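Lists > Skastex Equipment Disposal > June > Re: Dundik boards, processors left in sockets

To all site contacts,

The Akby depot wrote to this list:

> We have received 25 chassis from the Dundik order. Please confirm
> whether processors are to be removed before the boards are sent on to
> Fagerlund, and whether the memory slots must be cleared as well. Our
> copy of the instructions is silent on both points.

The position is as follows. Processors are to remain in the socket, with the retention frame closed over them. Bare sockets were the main cause of rejected boards in the last consignment — 13 in all — and Fagerlund will no longer accept them. Memory modules are to be removed and bagged separately.
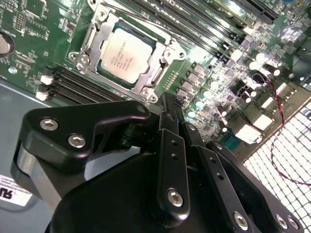
Processor in its socket, with memory slots on either side. Board in chassis.

Boards should stay mounted in the chassis until they reach the bench. Staff are asked not to lift the lever arm in order to read the markings on the processor. Where the print is not legible, enter "unread" on the sheet and proceed to the next unit.

Section 2 of the instructions will be amended accordingly. Sites holding boards from earlier orders should report the quantity to this list before requesting collection — the limit of 2000 units per collection remains in force.

Equipment Disposal Office
Skastex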